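Section 4. Setting up the audio guide for the Plollenstead shrine walk

The Ladis handset plays recorded commentary at each stop on the walk, from the lower gate to the cave chapel at Gindale. Set it up at the lodge before you leave, as there is no signal above the tree line.

4.1 Loading the walk

1. Hold the side button until the screen lights up.
2. Choose your language and press OK.
3. Select Walks, then Plollenstead to Gindale.
4. Press Load. The bar at the bottom fills from left to right. Loading can take up to 77 seconds.
5. When the screen shows Ready, unplug the cable.

Note: If loading stops partway, plug the cable back in and repeat steps 3 and 4. Stops that have already loaded are kept.

4.2 Choosing a narrator

The walk comes with two recordings. Rozália Pešek reads the longer one, which covers the history of the shrine and the legend of the hermit Khamphan. Lovely Tiongson reads the shorter one, for families.

1. Open Settings and select Narrator.
2. Highlight a name and press OK.
3. Press Back twice to return to the walk.

You can change narrators at any stop. The new voice starts with the next recording.

4.3 Using the guide on the path

1. Look for the blue number post at each stop.
2. Key in the number and press Play.
3. Press Pause before you move on – the steps are uneven and often wet.

Caution: The 1598 stairway is steep and has no handrail. Take off your headphones before you climb or descend it.

Caution: Do not use the handset light inside the chapel. It is not bright enough to show the edge of the lower pool.

4.4 Quiet areas and offerings

Inside the chapel the guide must be used with headphones. Switch the speaker off under Settings, Sound. Visitors who wish to leave an offering may bring fruit or flowers. Place them on the stone shelf to the left of the entrance, not on the altar.

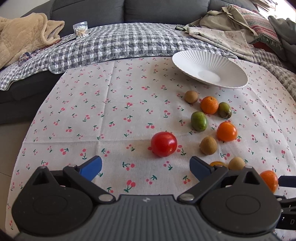 Fig. 4. Assorted small fruits on a cherry-print cloth.

4.5 Returning the handset

1. Press Stop and hold the side button until the screen goes dark.
2. Wind the headphone cord loosely and put it in the pouch.
3. Hand both to the lodge desk by 6 p.m. In July the desk stays open until 8 p.m.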